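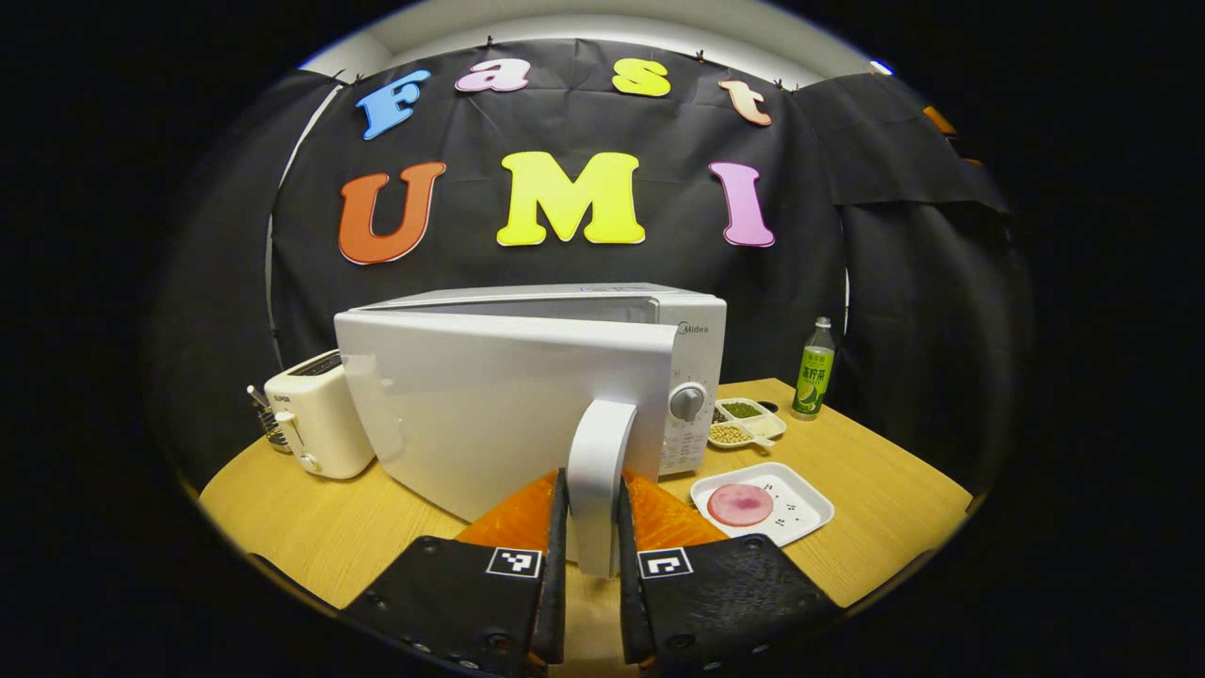
Pekov Montecinos
Contributing editor, Home and Kitchen

Microwave oven

A microwave oven is a kitchen appliance that heats food with radio waves at a frequency near 2.45 GHz. The waves set the water molecules in food moving, and that motion becomes heat. It's a wonderfully direct way to warm up a bowl of soup, and it fits on a tabletop next to the toaster!

Door and controls

Most countertop models have a door hinged on the left, with the control panel on the right. The white Midea oven shown with its door partly open follows this layout, with a vertical handle on the door and a round knob on the panel. Other makers use a push button to release the door. Switches in the latch cut the power the moment the door opens, and a fine metal mesh in the door window keeps the waves inside (the holes are far smaller than the wavelength, a lovely bit of physics at work in the kitchen).

Power

Small household ovens commonly deliver up to 1,000 watts. Lower settings on many models work by switching the full power on and off, so a stick of butter softens in bursts with short rests between them. Inverter models can hold a steady low level instead, great for melting chocolate.

See also

Toaster
Convection oven
Kitchen utensils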